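Hurnell Allotment Association
Minutes of the meeting held on August 11, 2020

Apologies were taken and the July minutes agreed with one correction — the hose ban covers the lower plots only.

Water. The tank by the Ngui Lane gate is leaking at the tap. Rovberg quoted 90 pounds for a new fitting. Agreed to go ahead.

Waiting list. There are 19 names on the list and 2 half plots free. Offers to go out this week. Anyone who has not replied by the end of the month goes back to the list.

Paths. Several members complained about brambles on the top path. Plot holders are reminded that the path beside their own plot is theirs to cut. Letters to be sent where needed.

Fruit. Strawberries have done well on most plots, though slugs were bad in July. Runners should be pegged down now if members want new plants for spring.

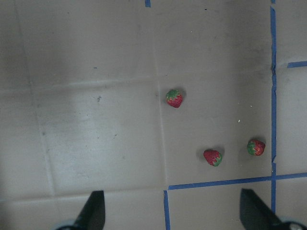
Spare runners can be left in the shed, labelled with the variety.

Shed key. The lock sticks. Oil to be tried first, then a new lock.

Any other business. Bonfires are still not allowed before dusk.

Next meeting to be fixed by email.

Recent items
Laline seed order form
Minutes, July meeting
Plot rents and how to pay
Compost delivery dates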